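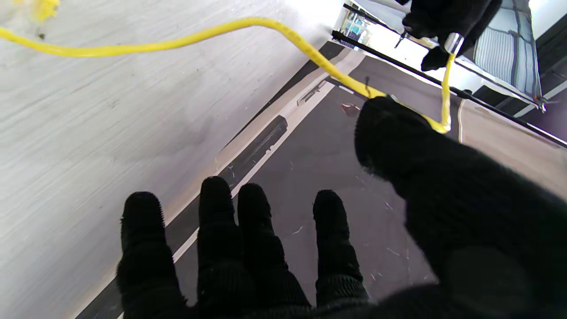

## 4. Collection of demonstrations

### 4.1 Two ways of showing the task

Cable handling was chosen as the main task because it depends on contact at the fingertips and because a cable does not keep its shape between one grasp and the next. The operator must hold the connector in one hand, guide the length behind it with the other, and bring the free end to a position from which it could be inserted. Small errors of angle at the connector are difficult to correct once the second hand has closed.

Demonstrations were gathered in two ways. In the first, which we call hand guidance, the operator stood beside the robot and moved its arms directly while the motor gains were held low. The fingers were opened and closed by a foot pedal. In the second, remote control, the operator sat at the Castico station and wore a pair of sensing gloves whose joint readings were mapped to the robot hands. The view from each wrist camera was shown on a separate screen. Both methods wrote to the same log format, so that later stages of training did not depend on the source of an episode.

Three operators took part: Joonas Heinonen, Enda Heffernan and Driss Tazi. Heinonen had long practice with the station. Heffernan and Tazi were given one training session each before recording began, and their practice episodes were discarded.

### 4.2 Recording procedure

The target was 500 episodes for each method. After the removal of episodes with dropped camera data, 470 remained under hand guidance; the full number was kept under remote control. An episode began when the operator signalled readiness and ended when both hands had been withdrawn from the cable. The upper limit on length was set at 2000 control steps. Episodes that reached the limit were kept and marked as incomplete, as they contain useful examples of recovery from a poor grasp.

Operators were asked to work at a comfortable pace and to avoid pausing with the cable under tension. No fixed order of grasps was imposed. Figure 3 shows a pinch grasp close to the connector, seen from the wrist camera. We refer to this as the near grasp, and to any hold further along the cable as a far grasp.

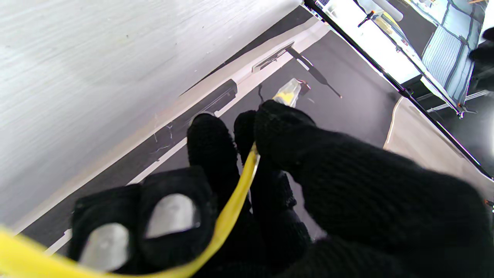

How does the system decide which hand should hold the connector? The operator decides at the time of recording, and the trained policy copies the choice most often made from a similar starting position; no separate rule is written for it.

**Figure 3.** Near grasp on the yellow cable, with the gloved fingers closed below the connector.

### 4.3 Labels and agreement

Each episode was divided into phases: approach, first grasp, transfer, alignment and release. Labels were assigned by Halfdan Norðdahl using the Kvaran annotation tool and checked by Asger Juhl, who had no part in the recording. Differences were settled by viewing both wrist streams together. Most concerned the boundary between transfer and alignment. Under remote control the two often overlap, with one hand still tightening its hold while the other has started to turn the connector.

The near grasp proved easier to label than the far grasp. When the fingers are close to the connector, their closing is visible from the wrist and coincides with a clear change in finger current. Further back, the cable can rest against a finger without being held, and a sharp bend around the thumb may look the same in both cases. For far grasps we therefore took the current signal as decisive and used the images only to confirm which fingers were involved.

### 4.4 Limits of the collected data

Hand guidance gave smoother arm paths, but the operator's own arms entered the camera view in many episodes. These frames were masked before training. Remote control avoided the problem at the cost of a short delay, to which operators adapted by slowing down as the fingers neared the cable. A policy trained only on such data inherits the slower approach.

A further limit is that every episode was recorded on the Vetden bench with a single type of cable. The knit gloves on the robot hands increase friction, and we have not measured how far the results would carry over to bare fingers. Section 5 compares policies trained on each method alone with one trained on both, using the same network and the same number of updates throughout.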